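Skirama Opens Its New Beginner Hill in January, and the Whole Valley Is Invited

2019-12-28

Good news for anybody who has been meaning to learn to ski and keeps putting it off! Skirama, the little ski area up the road from Clement, will open its new beginner hill in January, and the first weekend of lessons is already filling up fast.

The new run is called Baxter, after the creek that curls around the bottom of it. It is wide, gentle and faces away from the wind, so first timers won't have to share space with the fast crowd coming down off the upper slopes. Until now, new skiers at Skirama had to make do with a narrow strip beside the parking lot (if you learned there, you remember the fence). Baxter gives them a real hill of their own, with a moving carpet to carry them back to the top and a warming hut at the bottom.

Gizella Borbély has run the ski school for 12 seasons and has been asking for this hill for most of them. She was all smiles when we caught up with her this week.

"I have taught grandparents and four-year-olds on that old strip, sometimes in the same hour," she said. "Now I can send the grandparents left and the little ones right, and everyone has room to fall down. Falling down is half the fun at that age. At my age too!"
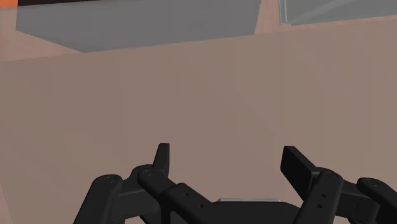 Lessons and Passes

Group lessons last 60 minutes and start every morning once the lift line opens. Skirama is keeping the groups small, with no more than 4 beginners to an instructor, and skis, boots and poles are included in the price. You can bring your own gear if you have it, but the rental shop asks that you get there early so the staff can check your bindings before you head out.

The valley has really turned out for this one. When Skirama offered a season pass good only on the Baxter hill, 431 people signed up, and plenty of them had never been on skis before. Families from Clement make up the biggest share, but there are names on the list from as far off as Tomard, and that is a long drive on a snowy morning. A shuttle from the Clement library will run on both weekend mornings, with room in the back for skis and sleds.

Kids in the local schools get a special treat. Each class in the lower grades will have one free morning on the hill before the season ends, with lunch in the lodge afterward. The cooks have promised chili and corn bread, and the cinnamon rolls will be back too, the big ones with the orange icing.

Last Jobs Before the Opening

Crews have been working on the hut and the carpet lift since the fall, and the list of things left to do is getting short. The hut has heat and lights, the benches are in, and the ticket window got its glass just before the holiday. What remains is mostly painting, signs and a whole lot of packing snow.

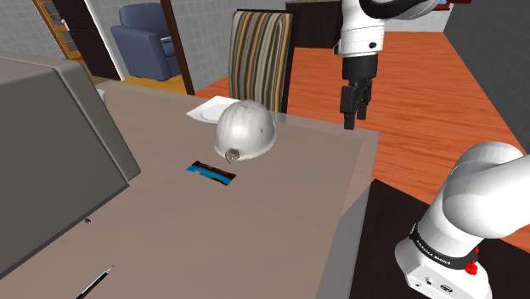
Snow is the part Borbély watches most closely, and so far she likes what she sees. The upper slopes got a good early base, and cold nights have let the snow guns run until sunrise on the lower ones. The crew wants a deep, even cover on Baxter before anyone sets an edge on it, as thin spots are hard on beginners and harder on rental skis. While the last of the work goes on, anyone going past the rope needs a hard hat, and a scuffed white one with grey smudges all over the shell will do just as well as a shiny one. Visitors who would like to peek at the hill ahead of time are welcome to look from the lodge deck, where the view is better anyway and the cocoa is close by.

Opening morning will start with a parade down the hill, led by the ski school and open to anyone who has finished at least one lesson there, no matter how long ago. Costumes are encouraged. Last time Skirama held a parade, a family of penguins made it all the way down holding hands, and Borbély is hoping to see them again.

After that the carpet starts rolling and the hill belongs to the beginners. The first groups are close to full, but there is still space in the later ones and in the adult class, which meets after lunch. Borbély would love to see more grown-ups sign up.

"People tell me they are too old to start," she said. "I ask them if they can stand up and laugh. If they can do those two, I can teach them the rest."

To book a lesson, stop by the ticket office at Skirama or ask at the front desk of the Clement library, where sign-up sheets and shuttle times are posted next to the door. Kids under five ski free on Baxter all season with a paying adult. Helmets can be borrowed at the hut, and dress warmly, because the hill stays in the shade until the middle of the morning.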